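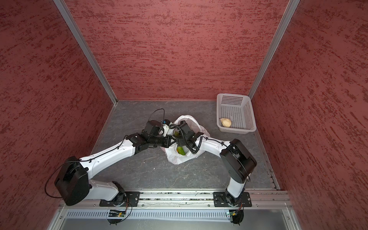 Ticket: Quote request / spare parts planning for two-arm cells
Status: Open, waiting on vendor
Queue: Equipment and purchasing
Opened: Thu 1 August

Hi all,

Opening this one myself so it stops living in my inbox. We want to order more two-arm cells from Tirnia before the budget closes at the end of August, and I need help working out what a cell really costs us once you add all the bits that aren't on the quote. The plan is 4 new cells on top of what we have. The base quote is fine, I've got no fight with it. It's everything around the arms that keeps surprising me!

What I've tried so far: I took last year's order, copied it into the planning sheet and multiplied. That gave a nice clean number and it was wrong. Last year's order left out the cable tray, the rail hardware and the spare wrist cables, and we bought all of those later in dribs and drabs (with shipping each time, ugh).

Update 1

Okay, I sat down with the parts list and went through it against a real cell. Stuff that needs its own line:

- the aluminum rail both arms bolt to, plus bolts
- mounting plates, one per arm
- the small circuit boards under the mounts, one per arm
- perforated cable tray
- cable clips for the links
- wrist cables, and please let's price the coiled kind separately
- floor panel and the red wall covering
- the white plastic baskets

I had the boards down as "included with arm" and Tirnia's sheet says they're not. So that's one mystery solved and one more thing to pay for.

Update 2

Asked Vetik for a second price on the cables and clips. They came back fast, which was nice, but the minimum order on clips is 50 packs. I don't need 50 packs of anything! I've asked if they'll split it. If anyone from the Rozīte project wants to go halves, shout, because you're buying the same clips as far as I can tell from your old orders.

Update 3

Vetik said no to splitting. Rozīte said yes to sharing. Done, clips are sorted, I'm moving that line to green.

Lead time is the bigger headache now. Tirnia is quoting 62 days on the arms and they won't start the clock until the purchase order is in. The rail and tray only take 7 days, so I'd like to hold those back and order them closer to delivery. We've got nowhere to put long rails and I'm tired of stepping over them.

Update 4

Somebody commented in the sheet asking why "produce and plastic bags" is a budget line. It's a running cost, that's why! The bag handling work goes through both, and up to now it's all been on my own card in little grocery receipts. I'd much rather have a monthly amount approved per cell and be done with it. Same goes for cleaning. Crumbs get down in the rail slots and a small vacuum per pair of cells would be money well spent, so I added one.

Update 5

Workirley (the planning tool, for anyone new) won't let me put one-time and monthly costs on the same request. It throws "category mismatch" and eats the whole form. Workaround that worked for me: make two requests, put the second one's ID in the notes field of the first, and save before you attach the quote. If you attach first you lose it all over again. Ask me how I know.

Still open:

- Tirnia to confirm the price of one spare gripper per cell
- go-ahead on the monthly amount
- wall covering, do we stay with red or just take whatever's in stock? I don't mind either way but the new cells should match each other

Leaving this open until the gripper price comes in. Please reply on the ticket and not by email, I will lose it.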